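Projects > Student Reports > Butter in Bimilville
Last updated: February 15, 2021

So my project was about how people in Bimilville used to buy butter, and wow, I got way too into it! I read 51 old store ads from the Lamont library (my eyes still hurt) and wrote down every price.
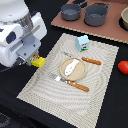
Why did the ads drop in June?
Cows were out on fresh grass, milk was plentiful, and stores didn't need to push butter so hard.

Next I looked at the town's size, 1,023 people back then, and figured out how many stores it could keep going. My guess was two. The ads show four!

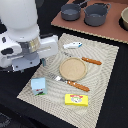 Table setup, black cloth.

Wrappers were my favorite part. Early ads just say "fresh butter," and the later ones brag about the package – bright colors, big letters, the works.

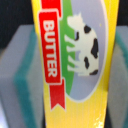 Yellow package with a red ribbon banner.

I still want to check the Vesitz ads next.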